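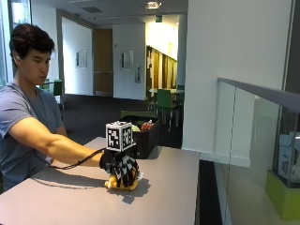
Glove on, marker cube on top, yellow toy in hand.

Workshop tips: keeping your hand tracking happy

I've been writing the pose code for our glove setup at Wisside since February, and most of my bad days came down to small stuff.

Check every face of the cube in the viewer before you record. If one drops out when you roll your wrist, fix the lighting first and leave the detector settings alone!

Let the glove cable hang in a loose curve under your arm. Mine used to be tight, and I spent ages blaming the filter for the jerks.

Log the glove and the camera on the same clock. I run both at 60 Hz and throw out any take that drifts more than 3 frames – Kamil Sýkora wrote a little script for that, and it flagged 196 of our old takes (ouch).

Redo the cube-to-hand offset each time the glove comes off. Yes, even for lunch.

Plain matte tabletops are your friend. So are short file names, but I'm still working on that one.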